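From: Ilham Gaber
To: Trullstead allotments list
Re: Jam swap in July

Kristaps Rimkutė wrote:

> Are we still using the Flinen hall kitchen? And what size jars?

Yes, same kitchen, doors open at 2 pm. Jars should be 1 lb or smaller, with a label giving the fruit and the month it was made. Sebastian has 33 spare lids if you are short.

Worktops need wiping down before you leave, tiles included. 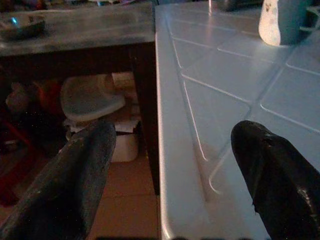
## What to bring

- One jar for each jar you want to take home
- A spoon for tasting
- Your recipe, if you don't mind sharing it

Jurgita's plum recipe uses 800 g of sugar, and she says 667 g sets just as well with the early fruit. I haven't tried it.

Ilham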